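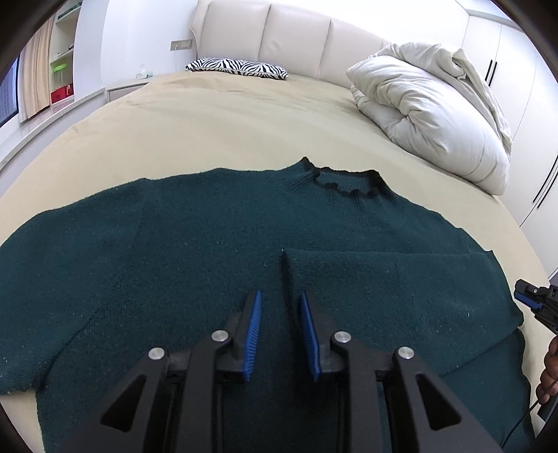 Dark teal jumper, part-way through folding on the bed.

Folding and storing knitwear: your questions

These are the questions that come in most often through the Histow contact form, answered by Helju Vanags, with the replies on washing and moths by Zane Navickas. We have bought, worn, shrunk and stored a lot of jumpers between us and we don't believe much of what is printed on packaging. If your question isn't covered, send it in, but please read the one about cashmere first.

Does it matter how I fold a jumper?

Less than the folding videos would like you to think. A jumper wants to be flat, with the sleeves out of the way and no hard crease across the front. After that it's taste. I have tried most of the methods with names and the jumpers came out of the drawer looking much the same.

What I do mind is the surface. Folding on your knee or against your chest gives you a lopsided parcel every time. A made bed is the best place in most houses, and you don't need to buy a board.

Which fold do you use, then?

Lay the jumper flat and smooth it with your palms from the middle outwards. Bring one side in towards the centre, so the edge of the fold runs straight down from shoulder to hem. Lay that sleeve back down along the folded part. Do the same with the other side. Then bring the hem up, once for a deep drawer or twice for a shallow one.

Front up or front down?

Shops fold face down so that the front ends up on show. At home I start with whichever side lands on top. If you're fussy about creases on the front, start face down. I've never been able to tell the difference on a fine dark knit, and I have looked.

Is rolling better?

For a suitcase, perhaps. In a drawer, rolled jumpers spring open, and the thick ones take up more room than they did flat. People who swear by rolling mostly seem to own T-shirts. Try it with three jumpers before you do the whole drawer.

What about standing them on end, so you can see every one?

It works if the drawer is full. Take out two for the wash and the rest slump over, and then you're refolding on a Sunday night. I gave it a fair go over one winter and went back to piles.

Can I hang knitwear?

Fine, light knits can manage a few days on a wide hanger. Anything heavy will drop at the hem and grow little points at the shoulders. The padded hangers sold as the cure for this only make the points rounder. If you really have no drawer space, fold the jumper in half lengthways and drape it over the bar of a trouser hanger, sleeves and all.

I was sold a folding board. Was it a waste?

I wouldn't have bought it, but you have it now. The Sornon board we were lent makes every jumper the same width, and that does look smart on an open shelf. Behind a wardrobe door I can't see who benefits. It was also too narrow for anything chunky. A large magazine does the same job and you can read it afterwards.

My dark jumpers are always covered in pale specks. What am I doing wrong?

Probably nothing. Dark teal, navy and black show every bit of lint that a grey jumper would hide. Even one that has been looked after will have a few specks on it once you spread it out in good light. Go over it with a clothes brush before you fold, always in the same direction. Wash darks inside out and keep them away from towels.

Sticky rollers do pick the fluff up. They are also a subscription, in effect, and I object to that. We used 9 sheets on one jumper and a brush got the rest.

Is pale bedding shedding onto my clothes?

It might be, particularly a fluffy throw or a new blanket. A smooth bedspread is rarely the culprit. Lay a dark jumper on it, lift it off and look at the underside. If it's clean, look for the fluff somewhere else, starting with the tumble dryer.

How long should a jumper dry before it goes away?

(Zane) Longer than the label suggests. Ours get 48 hours flat on a towel, turned once, and in a cold room the cuffs and neckband may still want more. The ribbed parts hold on to water. Put your hand inside the neck before you decide – the outside will fool you.

Do I have to wash everything before summer storage?

(Zane) Anything you have worn, yes. Moth grubs go for food, sweat and skin, and you can't always see those. We do ours in May. If a jumper has been washed and not worn since, leave it alone. More washing does it no favours.

Do cedar balls and lavender bags keep moths off?

(Zane) I have yet to be persuaded. They smell nice for a few weeks. I have found holes in a jumper that was sitting right next to a Goicoechea cedar block, so draw your own conclusions. Clean wool in a bag that closes properly is what I trust. Check it now and then, and hoover the corners of the drawer.

Vacuum bags?

(Zane) Good for duvets, poor for knitwear. A big puffy duvet is mostly air, so there is something to gain. Jumpers come out of those bags with creases that take days to drop. We had a set from Unau and the bedding ones are still in use. The rest are holding tent pegs.

How high can I stack them?

Heavy ones at the bottom, and stop when you can't slide one out without dragging its neighbours. The exact number depends on your shelf and your patience. If the bottom jumper hasn't moved since last year, ask yourself whether you like it.

Is tissue paper between the folds worth it?

For something you'll put away for years, maybe. For a jumper you wear every week, no. I bought a pack of 500 sheets when I was more easily led and have used most of it wrapping presents.

Is cashmere different?

Gentler handling, same fold. Please don't write in to ask whether it needs its own drawer. It doesn't, though it does need to be clean, and it will go bobbly under the arms whatever you paid for it.

Should I refold after every wear?

Air it over a chair first, then fold it. Going straight from your back to the pile makes the whole drawer smell of dinner. Overnight is plenty.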